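Bedroom notebook, August, just after two

Back on the tidying routine today. I wanted to settle the basket question before the Hivberg order goes in, and I'd promised Darnside an answer on page 191 of this book (where I also promised to number the pages properly, ha).

Clothes, basket, stool, bed – afternoon session

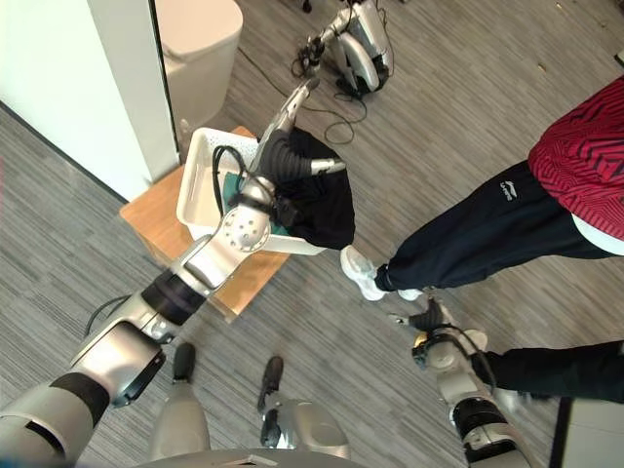
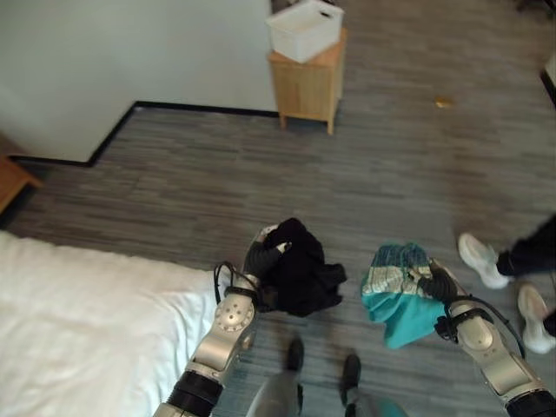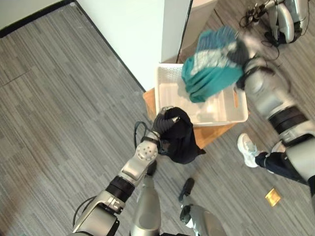
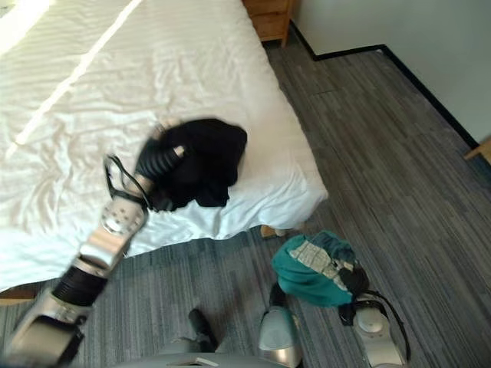
Filed under: Laundry and soft goods

So, the white basket on the wooden stool. I like it up there! Floor level always feels too low to me for clothes, and the stool is just wide enough as long as you set the basket down fairly square. It went a bit askew at one point and left a strip of wood showing, so I'd like a seat with more to spare. The Grironard one is 600 by 600 and would do nicely.

The two clothes are a good pair to keep using. The black one vanishes into its own folds and I can never find an edge on it, whereas the teal one with the paler patterned bit is easy to spot from anywhere in the room, even bunched up against all that grey carpet.

The sheet wants an iron, or at least a good tug at the corners. It's very creased, and with sun coming across the bed the far end goes so bright that I'd lose a white sock on it completely. Try the Geum blanket on top next time? Darker, and it lies flatter.

To do:
– ask Grironard about the stool
– 2 more tops, one of them patterned
– look for a blind, or start earlier
– tell Darnside yes to the basket with holes in the sides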